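Progress report to the Lornberg Fund, November 9, 2023
Chair exercise for people with high blood pressure, Furach and Joluslow

Hi all,

Well, we're up and running! We opened in September with 19 people signed up at Furach, and 13 of them are still coming every week, which I'm pretty happy with (I'd braced myself for worse once the mornings got chilly). Joluslow started later and is smaller, but they're a lively bunch and they already want a longer session.

Blood pressure gets checked before class, after a few minutes of sitting quietly. It's too soon to say whether the numbers are moving. I know you'd love a chart, and so would I, but I'd want the full six months of readings before I drew one.

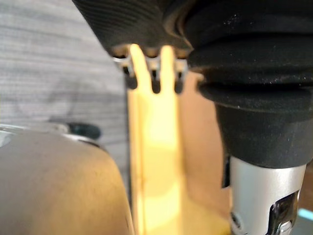 What I can tell you is that people say they're sleeping better, and a couple of them have started walking to class instead of driving. I've added a slow breathing part at the end, borrowed from the Rondonuwu handbook, and it's been the big hit so far.

Money is fine. We've spent around $100 more than planned on cuffs in larger sizes, and I've taken that out of the printing line. The hall rent at Joluslow goes up in the new year, so I may come back to you about that one.

Next up: home practice sheets in bigger type, and a second class at Furach if I can get the room.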